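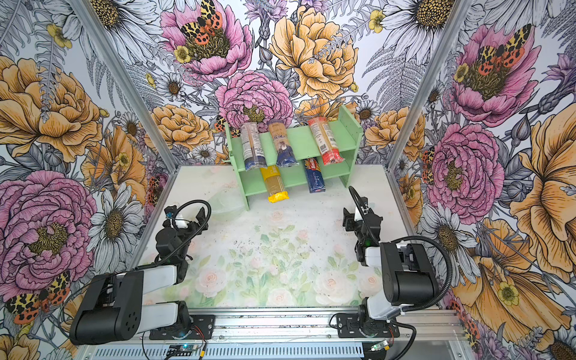 Jordan Sedgwick

4. Publier un bien avec terrain divisible

Cette section concerne les biens proposés à la vente en deux formules : la maison avec une partie du terrain, ou la propriété entière. Elle suppose que le compte agence est déjà ouvert dans Stastari et que le mandat est signé. Pour un bien vendu d'un seul tenant, voir la section 3.

4.1 Avant de commencer

Rassemblez les pièces suivantes :
- le mandat de vente avec son numéro d'enregistrement ;
- l'extrait cadastral ;
- le plan de division, même provisoire ;
- le diagnostic de performance énergétique.

Note : un plan provisoire permet d'enregistrer la fiche, mais la formule « terrain partiel » reste masquée au public jusqu'au dépôt du plan définitif.

4.2 Créer la fiche principale

1. Dans le menu Biens, choisissez Nouvelle fiche, puis Maison avec terrain.
2. Saisissez le numéro de mandat. Le nom du vendeur se remplit automatiquement.
3. Indiquez la commune et le lieu-dit. Les lieux-dits absents de la liste (c'est le cas d'Ollcombe) se saisissent à la main dans le champ Complément.
4. Entrez la surface totale du terrain en mètres carrés, sans espace ni virgule. Pour 1 257 m², tapez 1257.
5. Entrez la surface habitable. Les garages, caves et terrasses ont leurs propres champs plus bas.
6. Cliquez sur Enregistrer. La fiche passe à l'état Brouillon.

Attention : la surface totale ne peut plus être modifiée une fois les formules créées. Pour la corriger, il faut supprimer les formules et reprendre à l'étape 4.

4.3 Ajouter les formules de vente

1. Ouvrez la fiche et allez à l'onglet Formules.
2. Cliquez sur Ajouter. La première formule porte par défaut le nom Propriété entière.
3. Saisissez le prix honoraires inclus, puis précisez à qui incombent les honoraires.
4. Cliquez de nouveau sur Ajouter et choisissez Terrain partiel.
5. Entrez la surface attachée à la maison. Le minimum accepté est de 200 m².
6. Sélectionnez les parcelles concernées. Une parcelle à diviser doit être cochée dans la colonne Division.
7. Saisissez le prix de cette formule et validez.

Une fiche accepte cinq formules au maximum. Les formules s'affichent dans l'ordre de saisie ; utilisez les flèches à droite de la ligne pour les déplacer.
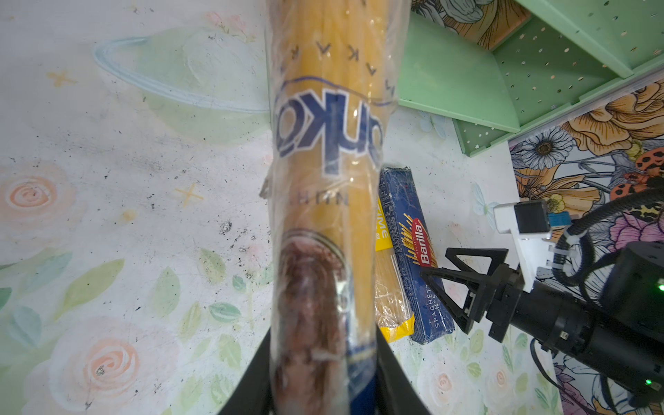 Paquet de spaghettis sous emballage transparent.

4.4 Facilités de paiement

Si le vendeur accepte un paiement échelonné, cochez Paiement échelonné dans chaque formule concernée. La case ne se reporte pas d'une formule à l'autre.

1. Indiquez l'apport demandé, en pourcentage du prix.
2. Indiquez la durée en mois.
3. Joignez l'accord écrit du vendeur au format PDF.

Attention : n'inscrivez pas les conditions de paiement dans le texte libre de l'annonce. Le contrôle automatique renvoie la fiche en brouillon.

4.5 Rédiger le texte et publier

1. Dans l'onglet Texte, rédigez un descriptif d'au moins 100 caractères.
2. Cliquez sur Aperçu et vérifiez que chaque prix correspond à la bonne surface.
3. Cliquez sur Soumettre. La fiche passe à l'état En contrôle.
4. Après validation, cliquez sur Publier.

Note : les agences du réseau Brivholm doivent aussi renseigner le code Whitlock, qui figure en haut du mandat. Sans ce code, l'annonce paraît sur le portail public mais pas sur le site du réseau.

4.6 Retirer une formule vendue

Ouvrez l'onglet Formules et choisissez Retirer sur la ligne concernée. Si la propriété entière est vendue, toutes les autres formules sont retirées en même temps. Si seule la maison avec terrain partiel est vendue, le reste du terrain doit faire l'objet d'une nouvelle fiche de type Terrain (section 5).

Dernière mise à jour de la section : 2021-09-24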